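# Foire aux questions — atelier partagé Leltik, projet Abugri

**En quoi consiste le projet Abugri ?**

Il s'agit d'un banc de simulation monté par les membres de l'atelier. Il sert à préparer les gestes d'un bras Franka Emika avant tout essai sur le matériel de la salle Durnness. Le premier exercice porte sur la saisie d'un objet mince posé debout sur un meuble à tiroirs. 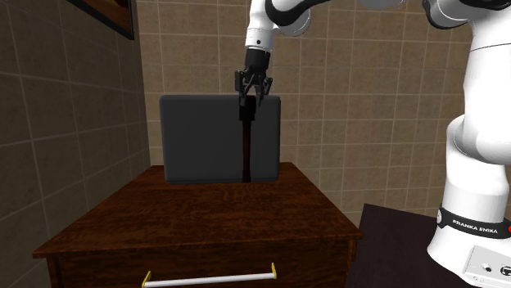 L'accès au banc est ouvert à tout adhérent à jour de sa cotisation. La réservation s'effectue par créneau d'une heure, au poste de calcul du rez-de-chaussée.

**Combien d'essais ont été enregistrés ?**

Au mois d'avril, le registre comptait 2686 essais simulés, dont 1538 avec la version courante du contrôleur. Les autres proviennent de l'ancienne version et ne doivent pas être mélangés aux premiers.

**Quels points de vue sont conservés ?**

Chaque essai comporte des vues générales de la pièce et une vue rapprochée de la pince. Cette dernière est exigée pour toute demande de validation.

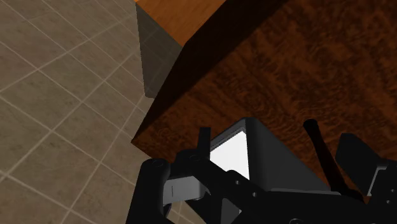

Les fichiers sont déposés dans le répertoire Clultton, sous le numéro de l'essai. Un dossier incomplet est renvoyé à son auteur sans examen — la règle vaut également pour les membres fondateurs.

**Puis-je modifier le décor ?**

Oui, dans une copie personnelle. Les textures des murs et du sol peuvent être changées librement. Les dimensions du meuble et la position de la base du bras restent fixes, sous peine de rendre les résultats incomparables. 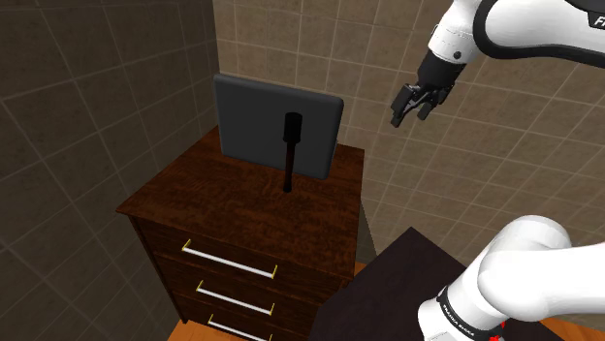

## Passage au matériel

**Quand un programme peut-il être exécuté sur le bras réel ?**

Après 74 essais simulés consécutifs sans collision, et en présence d'un second adhérent habilité. La vitesse est limitée lors de la première séance.

**Quel budget faut-il prévoir ?**

La simulation est gratuite pour les adhérents. Pour reproduire le meuble et son support à domicile, il convient de compter quelque 699 euros de fournitures, hors bras et hors ordinateur. La liste des pièces est disponible à l'accueil de l'atelier.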